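Home | About | Minutes | Calendar | Contact

Hullham Hall Kitchen Group
Minutes, February 13, 2023

Chair: Yae Honda. Notes: Pui-shan Lu.

1. Last minutes
Accepted, with one fix: the Tidton lunch fed 616 people over the season, which is a fantastic result!

2. Benches
Everyone loves the new clear-bench habit. Wipe down, put back what you used, then the next crew can start straight away. Yae has moved the spare trays to the Sadell cupboard and there's so much more elbow room now (well done Yae!).

3. Cloths and tubs
Lively discussion, over 4 suggestions. Agreed that green cloths are for tabletops only and get folded after use. Clear tubs stay at the back of the table until labelled, and labels go on the lid. Pui-shan will write up the colours for the noticeboard and is very keen to do it. 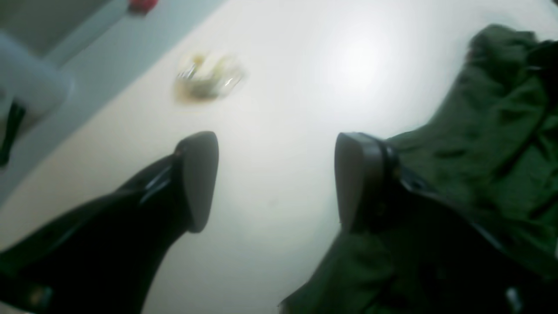 4. Cupboard labels
Yae brought samples in two sizes. The big ones won easily! Pui-shan to order.

5. Next big clean
Set down for August, with 2 crews, and a proper morning tea. Names to Yae please, the more the merrier.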